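Filed under: Furniture care > Tables and desks

Cleaning a light wood-effect tabletop without streaks

By Dilek Bilgin
14 April 2018

15 shares | 9 comments

Pale laminate with a fine printed grain hides dust well and shows smears badly. The method below is for smooth laminate only. Oiled or waxed timber needs a different treatment.

You will need two microfibre cloths, a bowl of lukewarm water and a little washing-up liquid.

1. Clear the surface and remove crumbs with a dry cloth. Grit dragged under a damp cloth leaves fine scratches.

2. Add two drops of washing-up liquid to the water. More will leave a film.

3. Wring the first cloth until it no longer drips. Wipe along the grain, one strip at a time, overlapping each strip slightly.

4. Rinse the cloth in clean water, wring it again and repeat.

5. Dry at once with the second cloth, again along the grain. Do not let water stand at the edging, where it can get under the surface layer and lift it.

6. Check the result from a low angle, facing the window or lamp. Smears show up first in the patch where the light reflects. Move your head and the patch moves, so look over the whole top before you put anything back.

For dried glue or sticker residue, hold a warm damp cloth on the spot for a minute, then ease it off with a plastic scraper held flat. Scouring pads and cream cleaners dull the finish permanently.

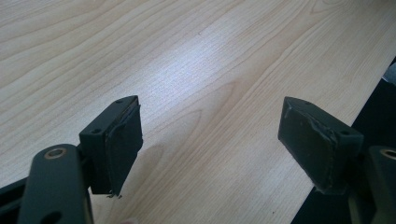 Repeat steps 3 to 5 over any spot you have scraped, and leave the top bare for ten minutes before replacing mats and lamps.

Related
Fixing lifted edging on a desk
Removing ring marks from varnished pine
Which felt pads for which chair legs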